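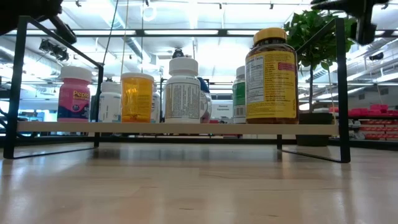 Bottle shelf, low camera. Two arms, eight bottles, one very shiny table.

Thread on comparing two grippers and two camera positions for picking bottles off a shelf. Long, mostly notes to myself. Numbers where I trust them, none where I don't.

Setup first. Bimanual station, black arms coming in from the top. The rack is a shelf board on two black metal side frames, and the side frames matter more than I expected. They limit how far the wrist can swing at either end of the row.

Gripper A is the Dreltuseck parallel jaw, stock blocky fingers. Gripper B is the Sqalli, also parallel, but with compliant pads and a slimmer fingertip. Same arm, same mounting plate, same controller (Giltton). Only the end effector and its config file change between runs.

Task: pick a named bottle, lift it clear of its neighbours, set it on the table upright. A pick counts only if no other bottle falls over. Neighbours that get nudged but stay standing go in a separate column.

I don't straighten the row between runs. It's a loose row with some bottles tucked behind others. A neat row with even gaps is a different and much easier test, and I've already got plenty of data on that one.

Opening width. The big amber supplement jar with the yellow lid decides this. Dreltuseck takes it with room on both sides. Sqalli takes it too, but the pads eat into the stroke, so the approach has to be well centred. If the pose estimate is off sideways, one pad lands on top of the lid and the arm faults on contact force.

The jar also stands at the right end of the board, just inside the side frame. Approaching from the right isn't possible. Approaching square from above works if you grip the lid. Approaching from the front works if you grip the body. I ran both.

Lid grips: Dreltuseck fine. Sqalli fine until it lifts, then the jar swings a little in the pads and takes a while to settle. Added a pause before the transfer move. Costs cycle time, fixed the upright placement.

Small stuff is the other way round. The orange prescription vial has a small white bottle behind it, mostly hidden. The Dreltuseck fingers are too thick to get in without touching something. Sqalli gets in. No tuning was going to change that, it's geometry.

I did try rotating the Dreltuseck approach so the fingers come in front and back instead of left and right. Better for side neighbours, worse for whatever is behind. In this layout there is nearly always something behind.

Pads vs hard fingers on smooth plastic caps: pads win at low force. With hard fingers I had to raise the force setpoint to stop slip on lift, and then the thin-walled bottles get squeezed more than I like. Haven't crushed one. Wouldn't leave it running over lunch either.

Ribbed caps are easy for both. If your test set is all ribbed caps you will think your gripper is better than it is.

Cameras. Position one is low, close to table height, looking along at the shelf (the view in the first post). Position two is overhead. Same camera model in both, same exposure mode to start with.

Low view is good for labels. Pink Pepcid bottle on the far left reads first time. The yellow-lidded jar is found every time on colour alone. The detector is happy with anything that has a big block of colour on the front.

Low view is bad for depth order. The blue-capped bottle is mostly hidden, you get the cap and a strip of white body. The detector gives it a box that is basically just the cap, then the grasp planner takes the box height as the bottle height. You can guess where the gripper tried to close.

Overhead has the reverse problem. Cap positions are very good and depth order stops being a question. But a white cap is a white cap, and you can't tell which white bottle is which from the top.

Next: exposure. Ceiling lights are in view for the low camera and the top half of the image blows out. The upper part of the picture is no use for tracking the arm on its way in. Auto exposure also shifts when a black gripper drops into view, and the label crops go brighter halfway through a run.

Locked exposure, set for the labels. The ceiling can be as white as it wants. Label reading went from unreliable to boring. Do this before anything else if you have overhead fluorescents.

Table reflections. Glossy blond wood with long pale streaks from the lights. Stereo depth on the tabletop is poor along the streaks, holes and the odd spike. Doesn't matter for the pick, matters for the place. I stopped measuring the table at every place and used a fixed plane from calibration.

Someone will suggest a matte mat. Yes. I have one. The point of this round was to see what breaks on a shiny surface.

Translucent vial: depth is poor here too. On the amber plastic I get returns from the front wall, the back wall and sometimes the contents. Took the lid position instead and dropped a fixed offset from there. Ugly. Works with both grippers.

Background. The low camera picks up everything behind the shelf, including a plant, a row of red bins and a small paper sign. The detector put a bottle box on the red bins at low confidence. Cropped the region of interest to the shelf and it went away. The plant has never been detected as a bottle, for the record.

Giltton controller notes. Force limit is per axis in the tool frame, so if you swap grippers and forget to update the tool transform, the limit is applied in the wrong direction. It won't warn you. I lost most of Wednesday to this.

Also: Giltton polls gripper state separately from the arm loop. With Dreltuseck the "closed" flag arrives late enough that the arm can begin lifting before the fingers have settled. Sqalli reports motor current, so I trigger on that. If you only have a flag, put in a wait.

Logging is at 1000 Hz on the force channel. Overkill for the pick, useful for slip. You can see slip as a small sawtooth in the lift phase well before it shows on video. Dreltuseck at low force has a lot of sawtooth. Sqalli has very little.

Jocelyn Beaulieu asked whether I'd normalised for fingertip area. No. I set both to the same commanded force, so contact pressure is different. Fair criticism. If I rerun, it'll be matched on pressure as well, and I expect the gap to shrink.

Abelardo Sepúlveda asked why not suction. Round bottles, wrapped labels, and with this side spacing a cup would mostly want the cap. Ribbed caps leak. I'd still try it on the smooth flat lids, as a third option, once these runs are written up.

Where I've landed for now: Sqalli for this shelf, with the pause after lift and the current trigger. Dreltuseck if your items are mostly wide and you have gaps to work in. It's the tougher unit and I'd choose it for bins.

Cameras: both. Overhead picks the grasp point, low picks the identity, match them by left-to-right order and then by cap colour. Matching fails when a bottle stands directly behind another with the same cap. I skip those and take the front one first.

Calibration between the two views has to be redone if the rack gets bumped, at least the way I have it set up, with shelf height as a fixed value. I'd like to fit the shelf plane from the black side frames instead. They're high contrast against most of the background and they don't move relative to the board.

Config files and the pick sheet are going in the Zalisness repo under shelf tests. Force logs are too big, ask if you want them.

Next round in July, same shelf, pressure matched. Also want to see what the side frames do to the left arm, as all of the picks above were done with the right.

Correction to the post on opening width: the fault when a pad lands on the lid is a Giltton contact fault, the Sqalli itself reports nothing. Clear it on the controller side, then reopen. Reopening first leaves the gripper waiting on the arm and you end up restarting both.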